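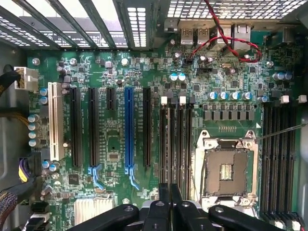

*Brestby manipulation software group, planning and perception list*

**Re: [brestby-dev] slot detector picks the wrong bank**

On Sunday, Ifeanyi Ekwueme wrote:

> The slot detector on the tower cell has started returning the left memory bank when the task file asks for the right one. Confidence is high both times, which is the part I resent. I replayed 400 saved wrist views and the swap shows up whenever the fingers cover the lower ends of the slots. Before I go and retrain anything, does anyone know if the Tăng config changed the crop?
>
> Also, is the planner still allowed to use the fixture camera as a tiebreaker, or did we vote that out?

Yes, the config changed the crop. I changed it, in November, with a commit message that reads "small cleanup." I would like to be remembered for other things.

The old crop kept the full width of the board. The new one is centered on wherever the model thinks the socket is and throws away everything past a fixed margin. On this board there are four black slots on one side of the CPU socket and four more on the other, with the same white latches on top. Slice off the outer edges, put a gripper over the bottom, and you have asked a network to tell two identical fences apart by looking at the gate. It picks one and feels great about it.

So please don't retrain. The fix is to give the detector something lopsided to hold on to. The expansion slots are all on one side, and one of them is bright blue. If the crop includes the blue slot, left and right stop being a matter of opinion. I've put the wide crop back on branch `crop-apology` and you can turn it on like this:

```yaml
detector:
 crop: full_board
 anchor: blue_slot
 mask_gripper: true
 on_conflict: stop
```

`mask_gripper` uses the joint readings to paint out the fingers before inference. It was already in Jidness and switched off by default, for reasons lost to history.

As for the tiebreaker, we never voted it out. We argued until lunch and then people left. The fixture camera stays in, with one condition: remember that it sees the tower from another side. From there the two banks are an upper row and a lower row, and the blue slots run across. Anything in your code named `left_bank` means nothing in that view until it has gone through the board transform.

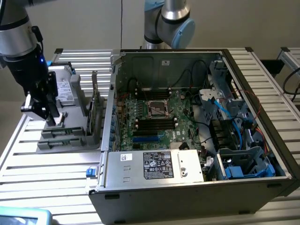 — Ifeanyi's reluctant reviewer

The transform is the other half of this. Fastance caches the board pose per session, keyed on the task name. Load a second task file with the same name and it will cheerfully hand you the old pose. I would clear the cache by hand until ticket 1611 is closed, which at our present speed gives you plenty of practice.

What I'd like from you, in order:

1. Rebase on `crop-apology` and rerun your 400 views. Send me the failures only, please. Last time I got the whole folder and my mail client lay down on the floor.
2. Log the bank label in the board frame and in the camera frame, side by side. If they disagree, the planner should stop before the approach move and say so in words a person can read. "ERR 3" is a shrug.
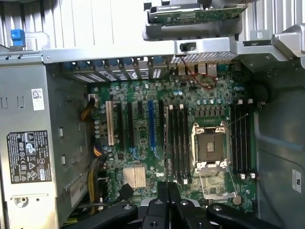 3. Check the views where the chassis crossbar is in the crop. The edge filter likes long straight metal and may try to promote it to a memory slot. Raising the minimum score won't help, so filter on direction in the board frame.
4. Leave the grasp planner alone. I know it's tempting. It is doing exactly what it was told, to the wrong bank.

If the swap is still there after all that, I'll generate 1000 synthetic views with the fingers in stupid places and we can talk about training. I'd want the mask on for those too, or we'll just be teaching it to recognize our gripper.

The branch has one failing test. It checks that the crop is small. I'm deleting it tonight unless someone objects.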